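Closing an Eyeglass Case with a Two-Arm Machine: Project Report

Course project, second semester. Author: Silviu Chiriac

1. Introduction

The question of this project is simple to ask: can a machine already do the small chores of a home or a shop? Many reports show a robot that folds a towel or brings a cup. In a shop for glasses, however, the work of a day consists of much smaller actions. A customer tries a pair, puts it down, and the seller must place it back in its case, close the case and return it to the shelf. The owner of Vatside, a small optical shop near our school, told me that this is the chore she would give away first.

I therefore chose one task only. The glasses are already in the open case, and the machine must close the lid and leave the case standing flat on the table.

2. Equipment

I used the two-arm machine of our laboratory, which we call Prisen. Each of the 2 arms ends in a gripper with two flat fingers. The control program was trained on 300 demonstrations, which I recorded myself by guiding the arms by hand. This work took most of September and was more tiring than I expected.

For the table I selected a checked cloth and not a bare surface. A home table often has a cloth, and I wanted the conditions to be a little difficult. The cloth can move under the case when it is pushed, and it does not always lie flat.

3. Task and starting position

At the start of a trial the case lies open with its lid toward the back of the table and the sunglasses inside. I allowed a small turn of the case to the left or right, so that the program could not simply repeat one movement.

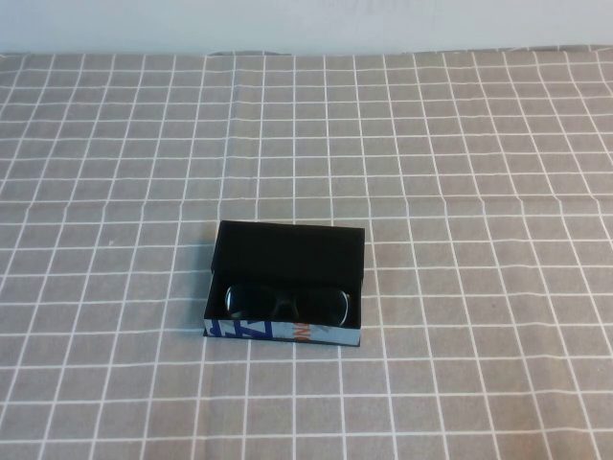 Figure 1. Open case with sunglasses on the checked cloth, lid toward the back.

The black lid and the black inside of the tray are hard to separate in the camera picture. For a person this is no problem, because we know where a hinge must be. The program has only the picture, and in the early trials it often put the fingers too low and pushed against the lenses. The printed front of the tray is much easier to find, and I believe the program used it as its main guide.

4. Results

A trial was counted as a success if the lid was fully closed and the glasses were not pushed out of place. I made 111 trials with the final program. In the failed trials I noted two main kinds of mistake. In the first, the finger touched the lid too near to the hinge and the whole case slid forward with the cloth. In the second, the lid came down but stopped a little before it was closed, and the machine went back to its rest position as if the work was finished.

The second mistake is more serious in my opinion. A seller feels with the hand that the case is shut. Prisen has no such feeling in its fingers, and it did not check again.

5. Discussion

My supervisor asked me to compare the machine with a person. I asked a classmate to close the same case, and she did it with one hand while speaking to me. She also moved the cloth straight again afterwards, which I had not asked for and which my program has never learned.

For Vatside the answer is therefore not yet. The machine needs a prepared table, and a person must stay near it. As a next step I would add a second push on the lid at the end of every trial, and I would train with cases of other colors. The trials with the soft pouch, which I planned in the proposal, were not done for lack of time.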